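Plaltgate Mending and Linen Exchange - what's new this month

Right, quick one from me, kettle's on and the van's due at 3. Lots to get through so excuse the state of it.

First thing - the exchange is moving shelves. We've had the back corner of the Nutsugah building since spring and it's been good to us but the damp got into the bottom row in June and I don't want a repeat. So from July all the household linen (towels, tea towels, pillowcases, odd napkins) goes upstairs, and the dress fabric stays where it was. Labels are up. Mostly. The one that says CURTIANS is mine and I know.

Numbers for those who like them. 628 pieces came in over the last quarter. 55 of those were past saving and went for rags. The rest went out again or are waiting for someone to love them. Best quarter so far, and a lot of that is down to Forasstead Road, where one street cleared its airing cupboards all at once. Thank you, Forasstead Road. Please warn us next time.

What we're short of: single fitted sheets, dark thread, elastic, hand towels. Zips if they still run.

What we've got too much of: tablecloths. So many tablecloths. If you're having a party, or know of anybody with a long table, come and get some. Also net curtains, which I'm told can be used for fruit bushes. Aba swears by it and her redcurrants last year were very good so I'm inclined to beleive her.

Now, washing. We had a few bags in that had clearly been through a boil with something red, and it's a shame when it was good cotton to start with. So Aba has written a bit about colours, see further down. Read it even if you think you know. I thought I knew.
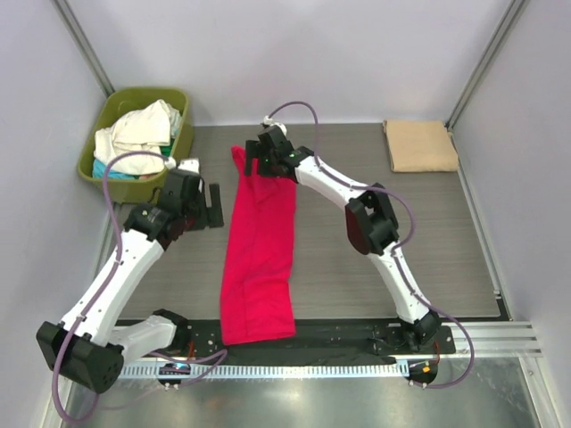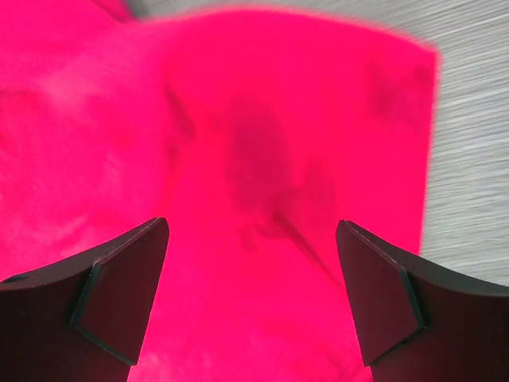
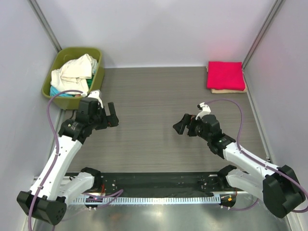
Words: Aba Aidoo
Linen and laundry, Plaltgate

Reds and strong pinks. Wash them on their own the first few times, cool, and don't leave them sitting in the drum after. That's when the dye creeps. If you're not sure about a cloth, wet a corner and press it hard against a white hanky. Colour on the hanky means it goes in alone. Do this with anything second-hand, you don't know where it's been or what it's been washed with.

Creams and off-whites. Never with greens or blues, I don't care how faded they look. A faded towel can still have plenty left to give and it'll give it to your best pillowcase. If the worst happens, don't dry it. Keep it wet, straight back in with a colour-run sachet, as warm as the label lets you. Once it's been tumble dried you are stuck with it, more or less, and then I'd say dye the whole thing darker and call it a new cloth.

Fleecy things and microfibre. No softener! It clogs them and they stop soaking anything up. Low heat, shake them out well. If one has gone stiff, a cup of white vinegar in the wash, second rinse, usually brings it back. And keep them away from towels in the dryer or you'll be picking fluff off till Christmas.

Folding. Thirds, then half. Fits our shelves, fits most peoples. Big pieces rolled if you've room, it's kinder on the creases. If you're bringing things to us, fold them or don't, but please tie sheets together in their sets. We spent most of one morning matching a duvet cover to its pillowcases and got it wrong.

Smells. Bicarb in the wash and a day on the line. For very old linen that's been in a drawer, soak it overnight in cool water first, change the water when it goes yellow, and again if needs be. Patience. Don't wring it, the old threads go.

Back to me.

Mending night is on as usual, doors at 7pm, side entrance because the front one sticks. Abdul-Rahman Acheampong is doing patches and darning, and he's asked for anyone with a spare darning mushroom to bring it along as we keep sharing two between the whole table. Room for 21, chairs permitting. Beginners very welcome, last time we had somebody who'd never threaded a needle and she went home with a mended cardigan elbow and a face like she'd won the cup.

Rirkudis cafe next door has said they'll stay open late that night for soup. Cash is easier for them. Cheese scones go fast.

Drop-off hours haven't changed - 10am to 2pm, ring the bell and wait, it's a long way down the stairs. No bags left on the step please, we had a soggy duvet in May and it took two of us to shift it.

Lost property: one thimble, silver coloured, small. One left glove. A tin of buttons with a ship on the lid, which someone must be missing, it's a lovely tin.

Van's here. More next month.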